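Care and Storage of Fleece Blankets and Throws
Berley Residence Services - Household Tips
Revised 2018-05-17

Residents are issued or may bring their own fleece blankets for use in bedrooms and common lounges. The following guidance applies to plush and brushed fleece of all sizes, including printed promotional blankets, and to the smaller cloths and garments that are commonly folded and stored with them.

Before washing

Shake each blanket outdoors or over a bathtub. Hair and crumbs that remain in the pile will collect in the washer filter. Check the care label, which is normally sewn into a corner or along one short side. Where the label is missing, treat the blanket as a cold-wash item.

Wash red, navy and other deep colors separately for the first three washes. Blankets with white printing should never go in with new dark cottons, as the lettering may pick up dye that cannot be removed afterward. Turn the printed side inward by folding the blanket once before loading.

Use a mild liquid detergent at half the usual amount. Fabric softener is not permitted in the Drutton building machines. It coats the fibers and flattens the pile. A drum should be no more than two-thirds full - a large blanket is generally a load on its own.

Drying

Hang over two parallel lines where possible, so that the weight is shared. If a dryer must be used, select the lowest heat setting and remove the blanket while it is still slightly damp. Do not iron fleece. High heat will melt the tips of the pile and crack printed designs.

Sorting a mixed pile

Laundry from the lounges usually arrives as a single heap, with smaller pieces caught between the layers of a blanket. Lift the small pieces out first and set them aside before attempting to fold anything large. 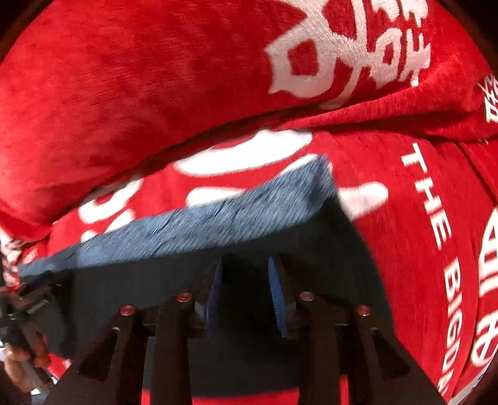
Spread the blanket on a bed or a clean table and smooth it from the center toward the edges. Bring the long sides together, then fold in half and in half again. Finish by rolling loosely from the closed end. A loose roll keeps its loft better than a tight square and takes up little more room on the shelf. Printed areas should lie on a curve, never on a sharp crease.

Heathered and knitted cloths are folded flat in thirds and stacked on top. Nothing heavier than 300 grams should rest on a rolled fleece for long periods.

Storage between seasons

Blankets withdrawn from the lounges in spring are kept in the Purves linen room until January. Each must be completely dry. Use cotton bags or lidded bins, and leave a gap of one hand's width at the top. Vacuum bags are acceptable for up to 40 days, after which the pile may not recover fully.

Label each bag on the short end with the room number and the date of washing. Unlabeled bags are opened and sorted again at the next linen check.

Small repairs

Loose edge stitching may be closed by hand with polyester thread. Pilling can be reduced with a fabric comb, drawn in one direction only and kept clear of the printing. Blankets with holes larger than a coin should be handed in at the linen room.

Questions about linen may be addressed to Dorottya Boros, Residence Services, extension 261.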